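Re: [fish-records] Dogfish egg cases, Hestiston beach

Oct 15, 2023
From: Witold Duda

> Does anyone have the source for the July egg case count at
> Hestiston? I have 661 in my copy and the printed list says 500.
> I'd also like to know if the skates were counted in.
> Krawczyk

The printed list is wrong. It gives the target for the survey where the total should be. Your 661 matches the sheets I have, and it covers both ends of the beach.

Skates are in there, yes. Take off 81 for those and the rest are small-spotted catshark. There were 2 cases too torn to name, which I left out altogether.

The Nustilbridge sheets use the old name, dogfish, all the way through. Please enter them as Scyliorhinus canicula so the two sites sort together.
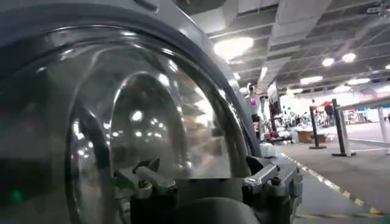

I still need the Clenditz records before I can send out a corrected list. If you have them on paper only, scans are fine, but please include the back of each sheet, as the tide times are written there.

Witold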